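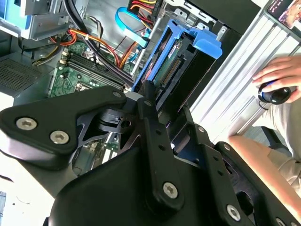 Rules for sharing the bench while the arm is on?

Posted by Cemano, Mon 5 October

Hello all! We've started taking old desktops apart with an arm in our repair shop and I'm loving it. Drive caddies out, boards into holders, that sort of job. I've been asked to write the house rules and they have to fit on one page. My main worry is hands. People want to stay beside the bench during a run, and I don't want to ban that if there's a safe way to do it. What do you all have written down?
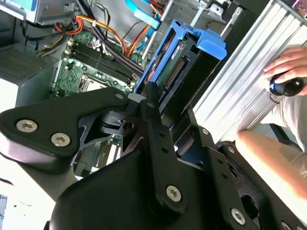 I've read ISO 10218 and the ISO/TS 15066 guidance on working close to collaborative arms, but I'd love to hear what people do day to day!

Okodeck

Great project! Start with a risk assessment, and do it for the whole job: arm, gripper, workpiece and bench. An arm sold as collaborative can still be holding something with a sharp edge. Ours is 2 sheets of paper and we go over it again every June, or sooner if we change the fingers.

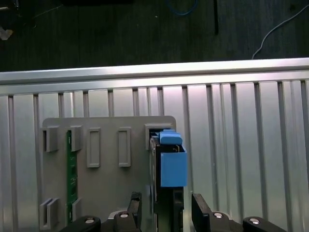 Boards get their own section in ours. Power off and unplugged before the side panel comes off, wrist strap for anyone handling them, and no reaching in to straighten a part until the program is stopped. Try new moves at reduced speed first, then check the stop button before each shift (ours goes on a signed list, and I do love a full list!). Keep it where the person at the bench can reach it without leaning across the arm.
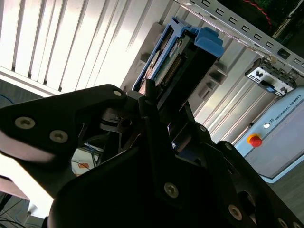
Clillard

Agree with most of that. We just have a line on the floor 60 cm out and you stay behind it. Works fine, though do your own sums, it depends how fast yours moves and how long it takes to stop.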